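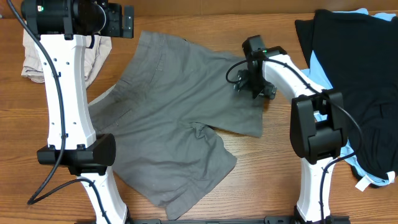 Two arms, one table and a very long shopping list

Laundry is a gloriously hard thing to ask of a machine, and that's what makes planning for it such fun. When Birkent, a garment-care firm with a big appetite for tinkering, set out to budget for its first two-armed folding bench, the arms were the easy line to fill in.

The smaller stuff ate up the spreadsheet. Spare gripper fingers, cable clips, a solid table, decent lighting (please don't skimp on the lighting!) and a power board with room to grow came to $2,257 before anyone had plugged in a motor. Cuypers quoted on the mounting frame, Rotden on the cabling, and both asked the same excellent question: how often will you want to move it?

Then there's the clothing. Birkent's plan calls for some 100 garments in mixed colours and weights, mostly op-shop finds, because a grey top and a black one can look like different problems to a camera.

Our favourite line is the one for time. The team at the Grollevard workshop set aside 3 months for practice runs before any talk of a second bench, and they're itching to get started in November.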